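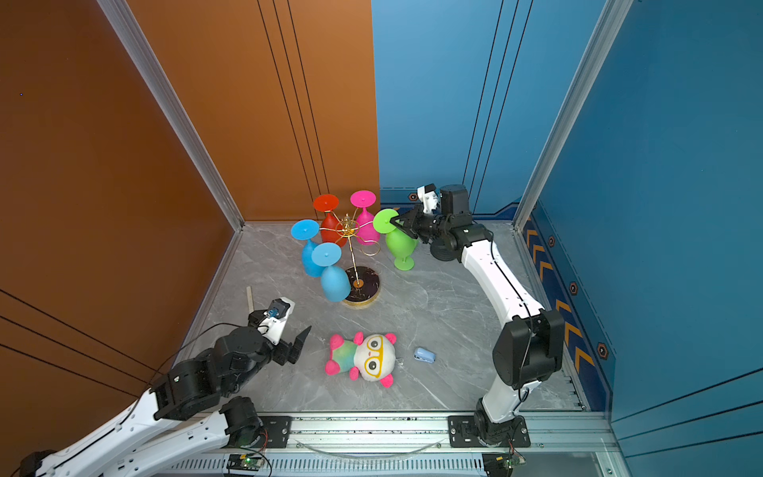 A green silicone wine cup and a gold wire glass holder.

The quiet end of the back bench

in Politics

The member for Flulby has spent four years in the Parkance assembly and has spoken on the record for a total of 74 minutes. She knows the figure because her opponent printed it on a flyer.

"I thought it sounded like a lot," she says. "Have you heard the others?"

She is leaving at the end of the session, and agreed to talk on Wednesday, December 19, 2018, while her colleagues were across the street debating whether to adjourn. That debate ran past lunch.

Her one lasting piece of work is the petitions rule. Until June, anyone who wanted a question put to the assembly needed 700 signatures, collected on paper and handed in at a counter that opened two mornings a week. Her amendment cut the number to 264.

Why 264? She sighs. "I asked for 120. The majority wanted to leave it alone. We had a long evening, and 264 is what was left on the table when people started looking for their coats. I've since read an editorial explaining the principle behind it. I'd love to meet the principle." 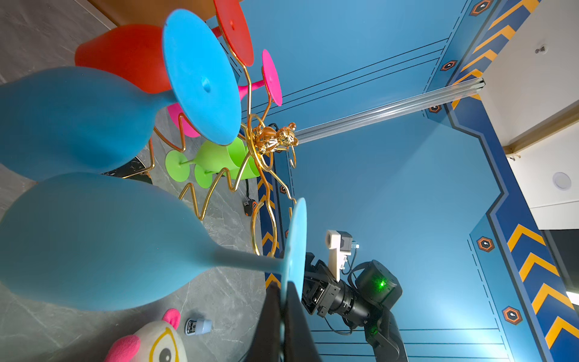
The first petition under the new rule came from Bogale, and it asked for the number to be put back up to 700. It had more than enough names. She voted to hear it, which her party whip took badly.

"He said I was giving comfort to the other side. I said they'd filled in the form correctly. That's rarer than you'd think in Bogale."

She is less cheerful about what happens after a petition is heard. The assembly has to reply in writing, but the rule doesn't say what a reply is, and the one she shows me is a single line thanking the residents for their interest. She fought for a proper definition and lost by two votes, one of them cast by a man who told her later he had been voting on parking.

"I'd fix that first, if I were staying. A real answer, with a yes or a no in it. You can dress it up however you like after that."
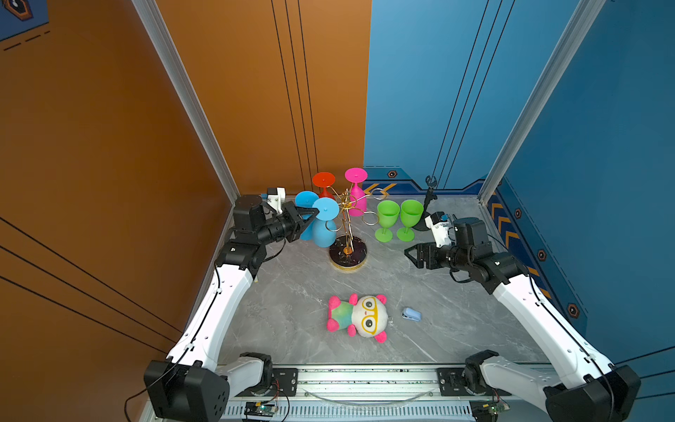

Orange wall, blue wall, yellow chevrons.

So why go? There is a line going around that she was pushed, and another that she has been offered a seat on the Skalteo water board. She denies the first and laughs at the second.

"The water board meets at seven in the morning. I've read their minutes – they're asleep by item three." She says she is tired, and that her district deserves someone who still gets angry on the drive in.

Has she picked a successor? She has a preference and won't share it. "My endorsement is worth maybe forty votes, and I'm not sure which direction."

Across the street the doors opened and members began coming down the steps. They had voted to adjourn until after the holidays, and then to meet again at four to discuss it.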